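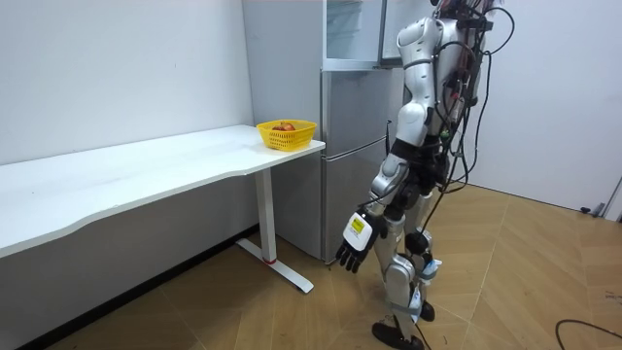
*White robot facing the long desk and refrigerator*

# Common Read and Lecture Series: Planning Meeting

**Date:** 2024-06-07
**Place:** Marinho Hall, second floor
**Present:** student programming, library, English department, first-year office, Skerano Books

## 1. Minutes of the April meeting

Approved with one fix: the student essay award is $100, and we had it down as a gift card. It's a check.

## 2. Fall book

We have a book! *The Plilon Road* got the most votes from the reading group and everyone in the room was happy with it. It's a memoir about growing up in a bus depot town, short chapters, very funny in the middle and rough going near the end. The English department read out the page about the night school and we all wanted to keep going.

The library asked whether first-years will finish it over the summer. At 21 chapters it felt doable to most of us. The first-year office would still like a reading schedule in the welcome packet, and student programming will write one.

**Decided:** *The Plilon Road* is the fall common read.

## 3. Author visit

The author has said yes to an evening talk in Andico Auditorium, followed by a signing in the lobby. Great news, and much faster than last year.

- The talk will be open to the town as well as campus. No tickets.
- Student programming wants questions taken at a floor microphone this time. The note cards were slow and the best ones never got read. Agreed.
- The author also offered a morning workshop on writing about family. Space for 40 students, sign-up through the library.
- Still open: who introduces the author. Several of us would love it to be a student, maybe last year's essay winner.

## 4. Copies

Skerano Books can order paperbacks at the class discount and will bring a table to the signing. The library will put 2 copies on reserve at the front desk and is looking into the audiobook. There was a lot of support for the audiobook, especially for commuters.

## 5. Discussion groups

Dorm groups went well last fall and we want more of them. The English department will draft the discussion guide and would be thrilled to get questions from students who have already read the book. Send them along, even half-formed ones.

## 6. To do

- Reading schedule: student programming
- Discussion guide draft: English department
- Workshop sign-up page and audiobook: library
- Book order: Skerano Books
- Auditorium booking and sound check: first-year office

Poster ideas held over to next meeting.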